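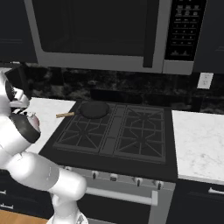 The Sadton open day promised a robot that had learned to cook, and I went along mostly to see what "learned" meant. The Narkutell group trains its arm in simulation, in one rendered kitchen after another, and scores it there as well. The kitchen they talked us through had a gas cooktop with a frying pan sitting at the back of the left grate, its handle pointing toward the arm. That is a friendly place for a handle. I asked how often it points the other way and was told the layouts are "varied."

The headline result was 215 successes in 300 test runs, after training on 400 demonstrations. Fine, but the test kitchens came from the same generator as the training ones – the poster admitted this in small type. On real hardware they had 2 trials, and no video of either.

Muler, the company paying for part of the work, had a stand by the door and talked about home use. I'd want to see a greasy pan first. The handout says real-kitchen tests started in August, with no numbers yet.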